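12th January

Up before light to finish the tax on the Hollholm flat, which I have been avoiding since April. The accountant wants every receipt. I found 16 of them, most for paint, and one from the Moulin bakery that I may try to pass off as maintenance. The boiler came to 485 and I still hear it muttering at night.

Spent the afternoon clearing surfaces, a known way of not doing tax. It is remarkable how much thinking a person can avoid with a damp cloth.
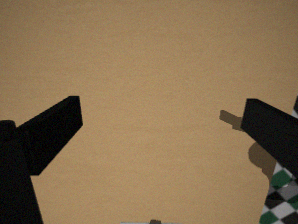
Evening

Soup again — day 4 of the same pot, and it is developing opinions. Skomell wrote to say my rent deposit is "in process," a phrase I plan to use on the accountant. Read two chapters of the canal book and retained one lock.

Decided that from now on I will keep only what I need. Then I went looking for the good scissors and kept everything.

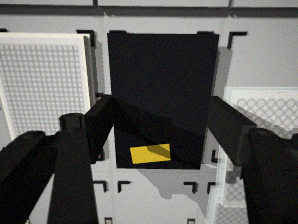
One yellow block, black bin.

Bed by ten. The receipts are under the fruit bowl.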